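그리퍼 미끄러짐 고장 중간 보고

2021년 2월 10일
작성: Seren Dafis / 검토: Sudheer Subramaniam

급하게 정리함. 집기 동작 로그 3,970건 중 212건이 중간에 놓침으로 기록됨. 처음엔 물체 탓인 줄 알았음. 나비넥타이처럼 납작한 천은 원래 잘 빠지니까. 근데 딱딱한 물체에서도 똑같이 나옴.
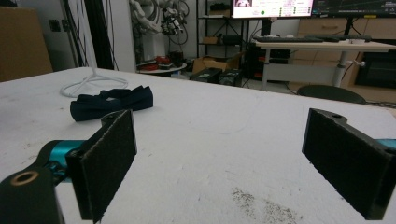 Karnedley 공학부 로봇조작 캡스톤 3조

의심 1순위는 손가락 안쪽 회색 마찰 패드. 가장자리에 보풀이 일어나 있음. 패드 가루가 떨어지면 마찰이 줄고, 힘 값은 정상인데 물체만 빠짐. 그래서 로그만 봐선 안 보임. Venkatesh가 패드를 새 걸로 갈고 다시 돌렸는데 놓침이 줄긴 했지만 없어지진 않았음. 그럼 나머지는 뭐냐... 케이블 쪽을 보기로 함.
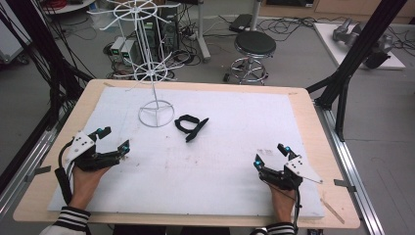

엔코더 신호 끊김이 두번째 원인. 1,299번째 기록부터 열림 폭 값이 순간적으로 0으로 튐. 최대 2,092ms까지 값이 안 들어온 구간도 있음. 양손 작업에선 케이블이 그리퍼 뒤에서 손목 옆을 지나 아래로 늘어지는데, 손목을 돌리면 커넥터가 옆으로 당겨짐. 고정 클립 없음. 값이 끊겨도 프로그램은 마지막 값을 그대로 써서 경고도 안 뜸. 이게 제일 위험하다고 봄, 로봇팔에 그대로 옮기면 닫힌 줄 알고 움직이게 됌.

조치
- 패드는 매 작업 전 확인, 보풀 심하면 교체
- 커넥터 뒤에 케이블 고정 클립 (Kitton에 주문, 아직 안 옴)
- 신호 끊기면 바로 정지하도록 코드 수정, Krishnamoorthy 담당

남은 것: 왼쪽 그리퍼만 끊김이 더 잦은 이유 모름. 커넥터 좌우 바꿔서 다시 측정 예정. 결과는 6월 최종 보고서에 넣음.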